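Hoekstra Blue Marking Tape
Item 603
2 rolls per pack
In stock, ships from Gustmont
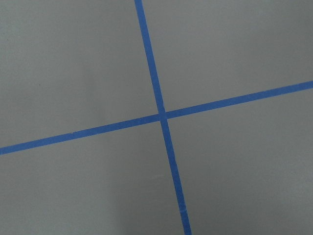
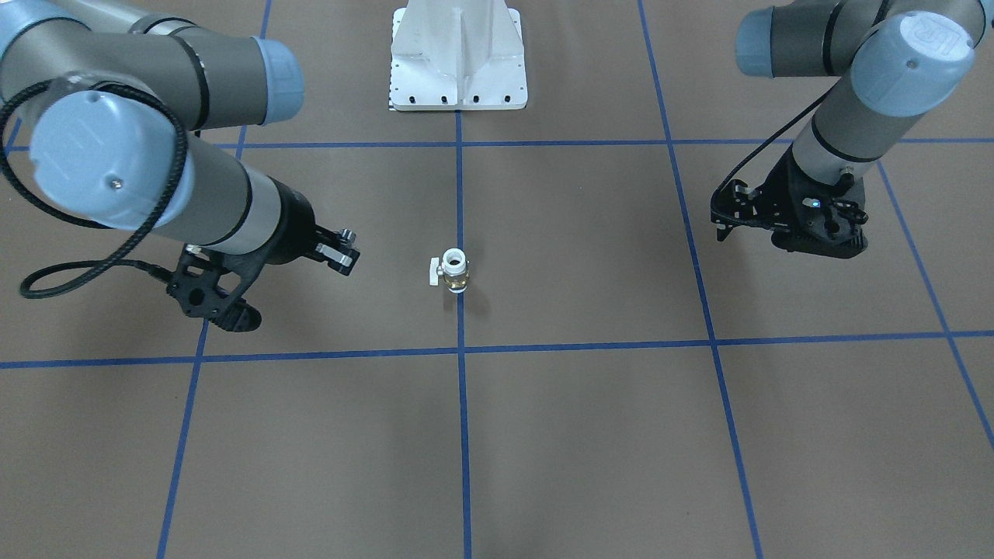

Blue tape on the work surface, both photos

Tapes & Marking

Good for laying out squares on a bench or table. Tears by hand, no scissors needed. Press down firm, espcially where strips cross. Wipe the surface first!! Dust = lifted edges.

Peel within 5 days on painted tops. Case of 255 rolls on request, ask Nisanside desk. No pickup at Cummont untill September.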